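Textile Care and Surface Preparation
Handout 4: Black cloth table coverings
Instructor: Aurelia Riedl
Revised July 19, 2026

1. Scope

Covers napped and felt-like cloths laid flat on work tables. Woven tablecloths with a hard finish are in Handout 5.

2. Why black shows soil

Most airborne lint is pale. On a dark ground a single fiber can be seen at arm's length, while the same fiber on gray cloth is missed. The nap also holds particles between its raised hairs, so wiping with a flat rag moves them sideways and lifts few of them.

3. Types of soil

Lint: short fibers, usually from clothing or paper towels.
Thread: long single fibers. Lift by hand before brushing, or they work into the nap.
Dust: fine specks with no direction.
Smudge: a change in tone with no particle present. Do not brush. Treat as a stain.

4. Inspection

Use one lamp, set low at the side of the table. Light reflected off the nap gives a hazy gray band, and soil inside that band is easily overlooked. Move the lamp to the other side and inspect again. A pale line may be a thread or a scratch in the nap; test it with tweezers before recording it.

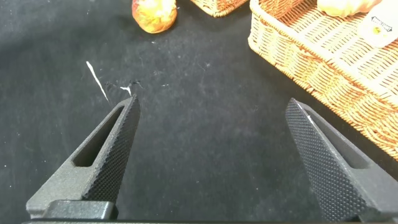
Record each finding by table zone (left, center, right) and by type from section 3. Zones in shade are marked "not inspected" until relit.

5. Cleaning order

Tweezers, then adhesive roller, then soft brush in one direction only. Allow 20 minutes for airborne dust to settle before the second inspection.

6. For the September lab

Bring one cloth sample, 300 by 270 mm, unwashed. Su-bin Gil has the sign-up sheet for lamps.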